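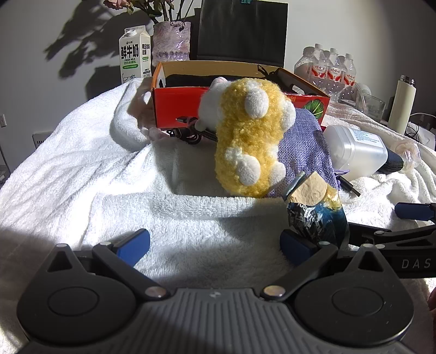
*Halfway through the sorting: the plush, the pouch and the fruit box.*

Phúc Quan has a theory that every home contains exactly one box that was never meant to be kept. His is orange-red, has a slice of fruit on the side, and has outlived two apartments.

"I have bought proper storage," he says. "I bought the Kerus bins with the lids that click. They are very nice bins. They are under the bed, and they are empty."

We are talking about small-space tidying, a subject on which Quan writes a newsletter called Clustus. It has 737 subscribers, and he suspects a good share of them are cousins. The newsletter's main argument is that most people tidy too much at once. They pull out a closet at noon and are sleeping beside it at midnight. Quan gives himself 20 minutes and a towel.

The towel is serious. He spreads it over whatever surface he has, tips the stray things onto it, and stops when the towel is full. "A table has no opinion about how much you put on it," he says. "A towel gets lumpy. You start to feel judged."

What lands there is seldom impressive. Cables, mostly. A pouch that once held something better. A soft toy with curly yellow fur, which he declines to discuss in terms of usefulness.

"People ask me whether it sparks anything. It's a toy. It sits there. I'm not going to interview it."

His packing order is simple enough — flat and dark things at the bottom, cables coiled on top of them, soft things wherever they fit, and anything with a face standing up. I ask whether the last rule has a practical basis. He thinks about it for longer than I expected.

"You can find it faster," he says, and then, "No. I just don't like them lying down."

Snacks are the weak point. Quan allows himself one per session and says it always ends up on the towel with everything else, where it is the only item he has ever sorted with real speed. Wrappers go straight in the trash. He once packed one by mistake and found it the following March, by which time it had made friends with a sock.

He would like it known that he does throw things out. A Grandero desk organizer lasted a week with him before he gave it away, compartments and all.

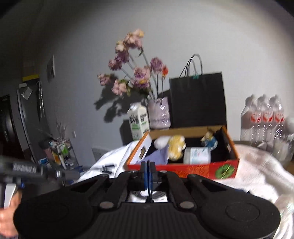
Đồng, reading a draft of this piece, objected that a box with everything in it is only a drawer without a dresser, and that the Kerus bins deserve a chance. Quan has heard this before. He says he will try them when the cardboard gives out, and that he has tape.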